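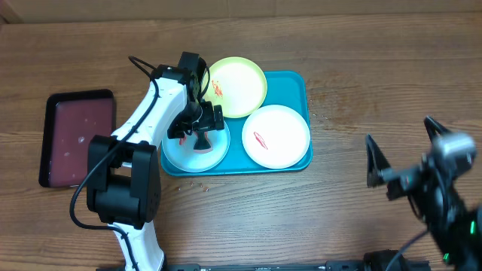 Three round plates and a teal-blue tray on a wooden table.

Ular Sleep Products
Product Review Meeting – Minutes
Held in December, 2:00 p.m., Showroom Conference Room

Attendance: Product Development, Purchasing, Quality, Customer Service, Warehouse. Marketing joined at item 3.

1. Previous minutes
Accepted with one correction. The slat spacing given for the Fomari platform frame was the queen figure and should have been labeled as such. Quality to reissue the page.

2. Fomari mattress, foam core change
Purchasing reported that the supplier has moved the transition layer to a slightly firmer foam. Samples were cut and compared with retained stock. Surface feel is close, but edge support is noticeably better on the new samples. Quality wants compression results on full-size units before the change is released. Purchasing noted that the old foam can still be ordered through the end of the next quarter, at a higher price.
Agreed: hold the change until results are in. Existing law tag text to be checked against the new layer content.
Action: Quality, Purchasing.

3. Zoëga cover fabric
Customer Service logged pilling complaints on the knit cover, mostly from the head third of the mattress. Returned covers were examined. Wear was on the top panel only; the side panels and zipper were sound. Two replacement knits have been quoted. The heavier one adds to the cost but passed the abrasion test on the first run. The lighter one has not been tested.
Marketing asked that the color stay the same, as the spring catalog pages are already laid out. Purchasing will request a dye match on both.
Deferred to the next meeting.
Action: Purchasing to obtain 200 yards of the heavier knit for a pilot run.

4. Funis pillow, carton size
Warehouse requested a shorter carton. The current one leaves empty space at both ends and pallets lean when stacked. A trial pack with compressed pillows was opened after storage and loft recovered within the limit – the bolster shape took longer than the standard shape. Agreed for the standard shape only.
Stock of old cartons stands at 1,365. These are to be used up first.
Action: Warehouse.

5. Trial period wording
Customer Service asked for clearer wording on stained returns. The present card says "clean condition" and is read in different ways. New draft to state that a mattress protector must be used from the first night. Draft to be circulated before printing.

6. Other business
Floor models: the Zoëga king on display has a body impression and will be rotated out.
Label printer in receiving is still skipping lines. Replacement ordered.

Meeting closed after 70 minutes. Items 2 and 3 carried forward.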